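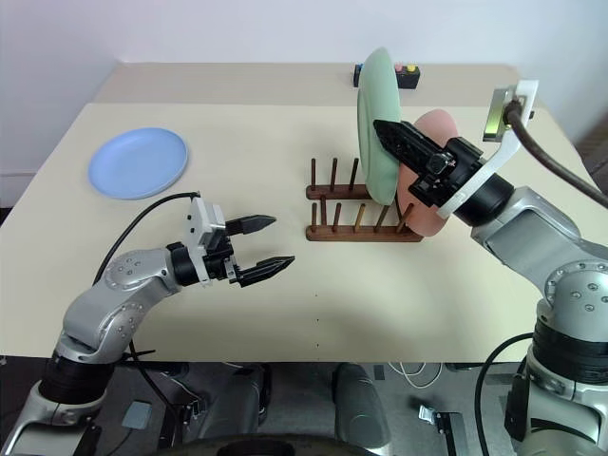
Thread on how chapel credit was recorded at Clunlow College this spring. Written mainly for people who run attendance systems at other church-related schools and have asked me for the details.

Background. Clunlow has required chapel attendance since it was chartered. The current rule dates from 2000. A full-time undergraduate earns one credit per service and must reach a set total by the last day of class. Shortfall carries into the next term. Two terms of shortfall puts a hold on registration.

Services are held in Selvanayagam Chapel, capacity 380. Enrollment subject to the rule this spring was 472. The two numbers have never matched, so the rule has always assumed that part of the student body is absent on any given morning.

Attendance is taken with Drastis. Student taps an ID card at one of the doors on the way in and again on the way out. Both taps are needed. A tap in with no tap out gives a partial record, and a partial record counts as zero until someone in the chapel office clears it by hand.

In March the campus closed and services moved to Biltus, the video platform we already used for two online theology courses. The requirement stayed in place for ten days, then was changed to "recommended, with credit." Those ten days are where most of the bad data comes from.

Problem 1: identity. Drastis keys on card number. Biltus keys on email address. The only table holding both belongs to the registrar, and it stores the email the student applied with, which for many seniors is a high school account that no longer exists.

Walid Nimri in the registrar's office built a crosswalk using the student ID as the join field. It covered nearly everyone on the first pass. The leftovers were mostly name changes and dual-enrolled students with two ID numbers each. He did those by hand.

Problem 2: what counts as present. Biltus logs a join time and a leave time for each connection. A student on a weak connection may have a long string of short connections for one service. Taken one at a time, none of them meets the minimum.

We merged connections by student and by service, dropped the overlaps, and summed what was left. Threshold was set at half the length of the service. I argued for a lower one. The dean of the chapel wanted it to match the commuter student rule, and that rule says half. 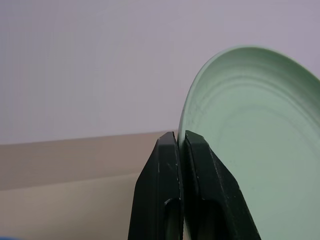 Merging also took care of students who had joined on a phone and a laptop at once. Before the merge they were getting double credit. After it they were not, and a few wrote in to ask where the other credit went.

Problem 3: time zones. Drastis writes local time with no zone marker. Biltus writes UTC. The import script treated both as local. Evening prayer on the Biltus side landed on the following day, where no service was scheduled, and the script threw those rows out without an error message.

If you take one thing from this thread, have your import write rejected rows to a file. Ours wrote them nowhere. We found the loss when a choir member, who sang at every evening service, showed a credit total of 6.

Problem 4: recorded services. Biltus logs playback separately from live viewing. Policy before March gave no credit for recordings. Students in Asia were being asked to attend in the middle of the night, so policy was amended to allow playback within one week.

Playback logs report percent watched and not minutes. Skipping to the end reports as 100. We know this and accepted it. The alternative was a written reflection for each service, and the chapel office has one full-time employee to read them.

What was finally decided: no shortfall from this term carries forward. Credits earned do carry forward. Holds placed before March remain until the student meets with the chapel office by phone or video. Seniors with a hold were cleared to graduate.

I have seen it said that this ends the requirement. The catalog language is unchanged, and the catalog is what the accreditor reads. What changed is the term rule for one term, by a memo dated May 27, 2020.

For fall we are asking for three things: one identifier across both systems, UTC everywhere in storage, and a partial record that defaults to "review" in place of zero. The first two are budgeted. The third is a setting in Drastis that I can't change without vendor access.

The crosswalk script is short and has no student data in it. Walid says he is fine with sharing it. Send me a message from a school address and say which system you export from. If it isn't Drastis, the card number field will need to be remapped before the join works.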